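Caring for a wooden table top

A wooden top made from strips is strong, but it needs some care during the year. I have such a table at home in Stesau since 6 years, and these are the tips that work for me.

Everyday cleaning
Wipe the table with a soft cloth, a little warm water and one drop of dish soap. Wipe always in the direction of the strips. After this take a dry cloth and go over it one more time. Do not leave a wet sponge on the wood during the night, it makes a gray mark.

Small things such as measuring spoons I keep in a shallow tray. Like this they don't scratch the wood, and when I want to clean I lift only one thing.
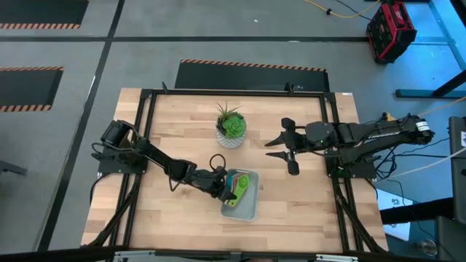 Oiling
I oil the table in April and again before the heating season starts. Food-safe mineral oil is good, and I buy mine in the Rerton shop. Please do not use olive oil or sunflower oil, they become sticky and after some weeks they smell.

Put the oil on a cotton cloth and rub it thinly on the whole surface, also on the edges. Wait 20 minutes, then remove what the wood did not drink. Let it rest until the next morning before you put anything on it. Lay the oily cloth flat outside to dry, never in a ball, it can catch fire by itself.

Stains
For coffee or beet, sprinkle fine salt and rub with half a lemon. Leave it for 30 minutes and rinse with a damp cloth. The place will look lighter than the rest, so give it a bit of oil when it is dry.

Deep scratches
Use sandpaper of grit 180 and then 240, with the grain and with light hand. Sand a wider area than the scratch, otherwise you get a small valley that you feel with your fingers. Remove the dust well and oil the place two times.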